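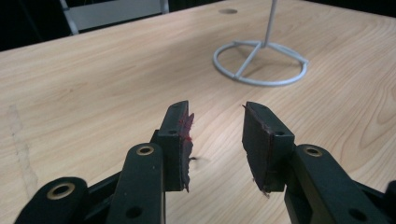 Pince à main Gondico : mon avis après une saison de collecte

J'ai acheté la pince Gondico en avril, pour enregistrer des démonstrations destinées à notre modèle de manipulation. Je travaille dans un petit atelier avec Nour Smadi, qui s'occupe de l'entraînement, tandis que moi je fais surtout les gestes. Le français n'est pas ma langue maternelle, je vous prie d'excuser quelques tournures.

Nous l'avons choisie contre la Stenar, que j'avais déjà utilisée chez un ancien employeur. La Stenar est plus rigide et mieux finie, mais elle pèse sur le poignet et, après une heure, mes gestes deviennent lents. Or un geste lent et fatigué, le modèle l'apprend aussi. Avec la Gondico, je peux faire des séries de 40 démonstrations, ensuite je me repose 10 minutes et je recommence. C'est pour moi la première qualité de cet outil.

Les doigts et les bielles

Chaque doigt est porté par des bielles noires en plastique, avec des bagues couleur laiton aux articulations. J'avais peur du jeu à ces endroits. Après plusieurs mois, je sens un peu de jeu du côté droit seulement quand je ferme très fort, et cela ne se voit pas dans les trajectoires que Nour a vérifiées. Le plastique mat est un bon choix, car une pièce brillante donne des reflets qui changent à chaque mouvement de la main. Les bords prennent quand même un peu la lumière si la lampe est placée trop bas.

L'ouverture est suffisante pour un bol ou une boîte de thé. Pour un grand pot, il faut le prendre par le bord, et je préfère alors refaire la prise deux fois dans la même session pour que le modèle voie les deux manières.

Les patins, le vrai point faible

Je dois être sévère sur ce point. Le revêtement intérieur des patins s'use vite. Chez nous, le bord du patin gauche est maintenant déchiqueté, avec des restes rouge magenta qui s'effilochent, et le coin inférieur du patin droit commence aussi à se déchirer. La prise reste correcte sur le carton et le tissu. Sur le verre, elle est devenue moins sûre, et j'ai jeté une partie des essais d'une même matinée.

Il y a une question plus gênante pour l'apprentissage : les doigts sont présents dans toutes les images. Si leur aspect change peu à peu, les premières démonstrations et les dernières ne se ressemblent plus tout à fait. Nour pense que cette variation est plutôt saine. Moi, je préfère noter l'état des patins au début de chaque session, et j'ai ajouté une colonne pour cela dans notre tableau.

Le service client m'a répondu poliment, mais les patins ne se vendent que par paire montée. J'ai payé 61 euros, port compris, ce que je trouve cher pour deux petits blocs. Un collègue, Somkiat Chuensuk, recolle lui-même une bande de caoutchouc Ekinci sur les siens. Il en est content. Je n'ai pas encore essayé - il faut dire que je colle très mal.

Le plan de travail compte aussi

Nous travaillons sur une table en bois clair, au veinage bien marqué. Avec elle, le suivi de position se perd rarement. Sur la table blanche Gikberg que nous avions avant, il décrochait dès que la caméra s'approchait de la surface, et il fallait poser des autocollants partout. Si vous avez une table unie, prévoyez une nappe à motifs ou quelques objets fixes.

La notice

Elle est courte et la traduction française est moins bonne que la mienne, je crois. La partie sur la calibration oublie de dire qu'il faut ouvrir la pince complètement avant de commencer. J'ai perdu une soirée entière à cause de cela.

Ma note

7 sur 10. Je la rachèterais pour un travail de table, avec des objets légers et des séries longues. Pour des pièces lourdes ou en métal, je retournerais vers la Stenar malgré le poids. Et commandez une paire de patins en même temps que la pince, la livraison des miens a été très longue.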